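4.2 Planning the equipment budget for a two-arm enclosure cell
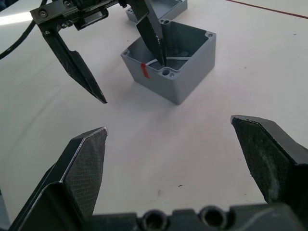 We had expected the arms to dominate the spending plan, and were delighted to find how much could be learned from the small things instead. Finger pads, cables and spare enclosures took up most of our planning time at Plaltivo, and they taught us a great deal! Our first order, placed with Owino in June, covered 6 sets of fingers and 176 plain grey boxes. The boxes looked like a lot on paper, but they let us try new grips freely (and nobody had to ration parts near the end of a run).

Figure 1. Two grippers at work at the enclosure station, with an open grey box on the white table.

Pads deserve their own line in any budget. We set aside 340 pounds for them and would gladly set aside more next time, as a fresh pad is a cheap thing to have in the drawer. The Flevar planning sheet, which we share with the Festovwood site, now lists pads by planned cycles, with a check at 4000. It also keeps fingers and fixings apart from the arms, so that either site can reorder the small parts without reopening the whole purchase.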